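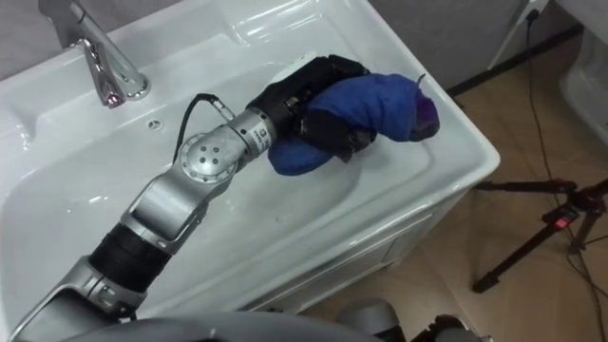 Demine omnibus: worth the shelf space?

Board: Comics and Graphic Novels > Collected Editions

inkwell_marge
Finished the Demine omnibus last night and I need to talk to somebody! All 5 volumes in one brick, and what a difference it makes reading it straight through. I had the floppies years ago and lost track of who was who by the harbor strike. This time I caught the ferry ticket in the first chapter, and when it came back near the end I yelled loud enough to scare the dog. Radosław Borkowska's brushwork in the flood chapters is the best thing I've looked at all year. Anybody else through it yet?

panelgutter
About halfway. Love the story, not sold on the book. The gutter eats the middle of every double-page spread, and the one of the town square is basically ruined. My old Furtado paperbacks open flatter than this.

inkwell_marge
Oh no, mine loosened up a lot after the first hundred pages or so. Have you worked the spine a little at a time from both ends?

Tobe88
Agree with panelgutter. 80 bucks and they couldn't do a sewn binding that lies flat? The Hakden omnibus from the same publisher was fine. I'm keeping my singles.

quietlettering
Mine is sewn, you can see the thread between the signatures. It's tight because the paper is heavier. I like the paper a lot, the blacks are so deep. The night scenes looked gray and washed out in the Furtado printing and now you can make out the faces in the boathouse.

Tobe88
ok I'll take your word on the thread. Still can't read the square.

dunmore_reads
Can we talk about the new lettering?? Digby Whitelaw redid the whole thing and I think it's a mistake. The original hand lettering wobbled and that suited Old Petra. Now she sounds like everybody else.

quietlettering
Hard disagree, and I letter my own minis so I've stared at this way too long. Whitelaw kept the wobble for Petra, he just evened out the balloon shapes. Compare page 197 with the same page in the single issue. Her line about the keys still slants down to the right.

dunmore_reads
Went and looked. Fair on that page, it does slant. I still miss the little ink blobs on the sound effects, the door slam especially.

inkwell_marge
The door slam! OK, I'll give you that one, I miss it too.

panelgutter
What's in the back? I'm staying out of there until I finish.

inkwell_marge
No plot stuff, promise. Up to 10 pages of thumbnails depending on whether you count the cover roughs, then a short interview where Borkowska talks about drawing rain with a dry brush. I've already tried it on scrap paper and made a huge mess, it's so much fun.

fernleaf
New here, hi! Never read any of it. Should I start with this or with Rikbridge?

Tobe88
Rikbridge. Shorter, cheaper, and you'll know by the end if you like the way they draw people.

dunmore_reads
No no, start with Demine! Rikbridge is lovely but it's so quiet, I nearly gave up on it and I was already a fan. See if your library has the omnibus, mine got it on 19th April and there's a hold list already.

quietlettering
Rikbridge first for me too, then this. The bakery scene lands harder if you've met the brothers.

fernleaf
Put both on hold, Rikbridge should be in first. Thanks all!

panelgutter
Update, tried the both-ends thing with the spine. It's better. I can read the square now except for the sign over the butcher's, can somebody tell me what it says?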